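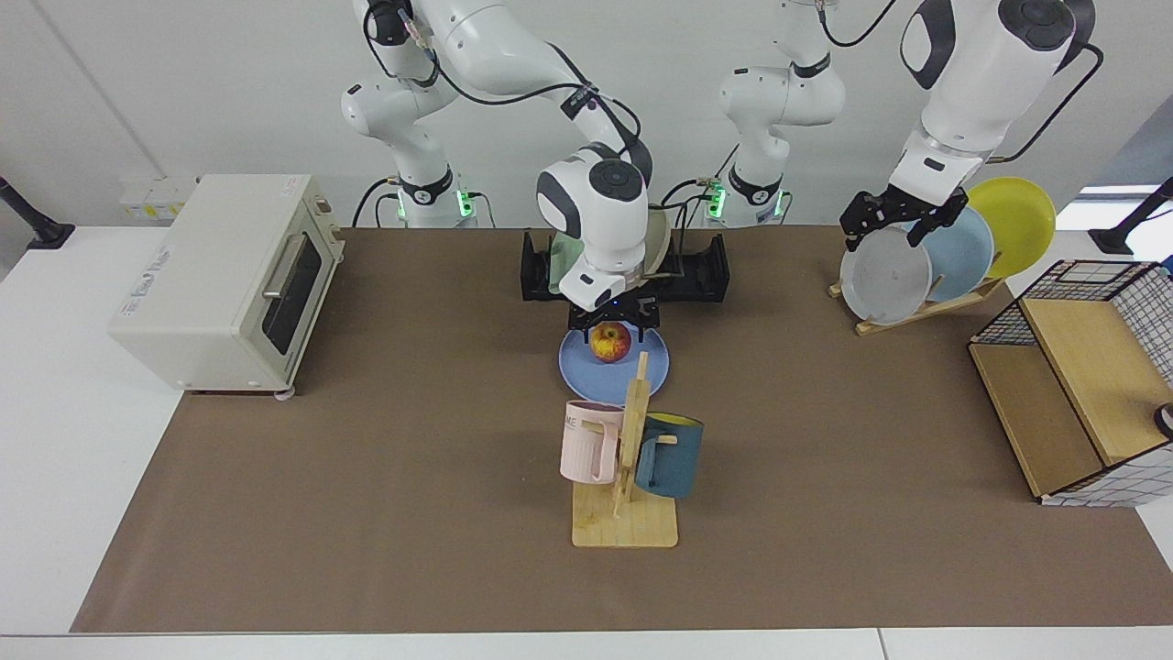
## Shared kitchen: new arrangements for crockery

Residents and staff of Pritchard House are advised that the second-floor kitchen has been put back in order following the review carried out in March. Damilola Ogunleye, who oversees the communal rooms, wishes to thank all those who returned plates and mugs from their own floors.

Plates are now to be kept upright at all times. The wooden dish rack is for plates that have just been washed, and the black holder is for those that are dry and ready for use. Plates should not be stacked flat on the worktop, where several were chipped over the winter. Colours may be mixed freely; there is no need to keep sets together.

Mugs belong on the mug tree, hung by the handle. Any mug left in the sink overnight will be washed and placed with the others, including those with names or printed wording. Owners who would prefer to keep a mug for private use are asked to store it in their own room.

The toaster oven remains available to everyone. It must be switched off at the wall after use and the crumb tray emptied. Fruit may be left out on a plate for others to share, but should be removed once it is past its best.

Requests for further crockery should be sent to Keegan Tamihana in Room 223. The next order will be placed with Vulberg at the end of the month.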